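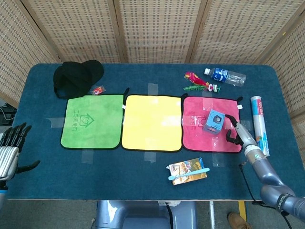 Green, yellow and pink microfiber towels on a carpeted table, with a small light-blue box on the pink one.

News > Local > Community

Duggan towel drive moves to color-sorted cloths

The household supply shelf in Duggan will hand out microfiber towels by color starting in November, replacing the mixed bundles of cotton rags it has given to families since it opened.

Each household that signs up will get a green towel, a yellow one and a pink one. Green is meant for the kitchen, yellow for dusting and general wiping, and pink for the bathroom. The shelf settled on the colors after a trial over the summer in which 70 households used the towels for several weeks and sent back a short form.

Most of the forms asked for the same thing, which was a way to tell at a glance which cloth had been used where. Under the old system, people were marking rags with pens or cutting a corner off, and the marks washed out or the cut corners frayed.

The towels are square, with a thin dark border. There are fabric tags at the side of the green and pink ones, and black hanging loops at the corners. Several families in the trial said they used the loops more than they expected to, mostly on a hook by the sink or on the inside of a cupboard door. The green towel is printed with a house-shaped logo with a heart in it and a line of Chinese characters.

The shelf is run out of the Flundileck building on the east side of town. It carries dish soap, sponges, laundry powder, trash bags and other items that food pantries in the area don't usually stock. Last year it filled 937 orders -- its highest number so far -- and cleaning cloths were on more of the order slips than anything except laundry powder.

Money for the first batch of towels came from the Vekach fund, which pays for small household projects in Duggan and two neighboring towns. The fund has agreed to cover the cost through the winter. After that the shelf will have to find the money itself or go back to taking whatever cloths are donated.

Donated towels will still be accepted. They should be clean and dry and in one piece. Colors other than the three in the set are fine and will go into a separate bin for people who need something for the car or the garage. Bath towels and sheets can't be taken at this time for lack of storage.

A care card will go in with each set. It says to wash the towels in warm water with a small amount of detergent, to leave out fabric softener, and to dry them on low or hang them up. Softener coats the fibers and makes the cloth push water around instead of soaking it up. The card also says to wash new towels once on their own before using them, in case the dye runs.

Microfiber picks up lint from cotton, so the card suggests keeping the towels out of loads with bath towels or sweatshirts. People who use a shared laundry room and pay by the load asked about this during the trial. The shelf's answer was to save the cloths in a bag and do one load when the bag is full -- or wash them by hand in a bucket, which takes 15 minutes with soaking.

Sign-up forms are at the front desk of the Flundileck building and at the Stosia branch library. The form asks for the number of people in the household and a pickup time. No proof of income is needed. Households of more than 5 people may ask for a second set.

Pickup is in the afternoon, through the side entrance off the parking lot. The front steps are still being repaired and should not be used. Anyone who can't get to the building can ask on the form for a set to be left at the library desk, where it will be held for two weeks.

Families who took part in the summer trial keep the towels they have and can sign up for a new set in the spring.

Recent in Community

Side entrance to stay in use at Flundileck building through winter
Stosia branch library adds evening hours
Vekach fund opens next round of small household grants
Coat and boot swap returns to Duggan
What to do with old paint cans
Laundry powder runs short at supply shelf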